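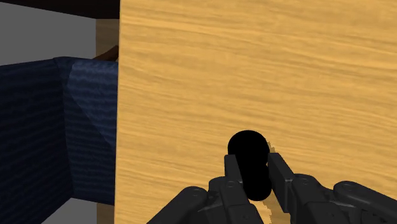 Week 4: Choosing a gripper in simulation
Els Leemans
July

Before we let anyone near the real arm, we do a round in the simulator, and I want you to get comfortable there first. It's cheap, it's quick to reset, and you can be as clumsy as you like! The wrist view is where you'll spend most of your time, with the two fingers coming up from the bottom and the object between them (or nearly).

Our test object this week is the black one on the wood. I like it for teaching because it gives you so little to go on – no highlights, no markings, just an outline with a wide lobe, a narrower lobe and a small notch where they meet. Your first job is to decide where the pads should close. Most people go for the wide part. Try the waist too and write down what changes.

You'll compare two gripper models:

Usel – two fingers on linkages, flat pads. Watch the pads as it closes, they don't travel in a straight line, so the height you start at matters more than you'd think.

Brarik – parallel jaws on a rail. Simpler to reason about, but it needs more room on either side and it gets fussy near walls and boxes.

Run each one for 300 trials with the same seed file. Set the closing speed to 100 for both, please, or we can't put your numbers next to anyone else's. Last year one group changed it halfway and lost a whole afternoon (that was my group, when I was still the assistant).

A word on depth. From the wrist camera a pad can look like it's touching the object when it's really hanging above it. Overlap in the image tells you very little about contact. Turn on the contact readout and believe that instead. If the readout and your eyes disagree, switch to the side camera and have a proper look.

For your report I'd like one table, one plot of success against approach angle, and a paragraph on the failures. Be specific there! "It slipped" is no use to me, but "trial 166, closed on the wide lobe, object rolled out to the right" is great.

Read the Timmermans chapter on pad friction before the lab. Skip the proofs.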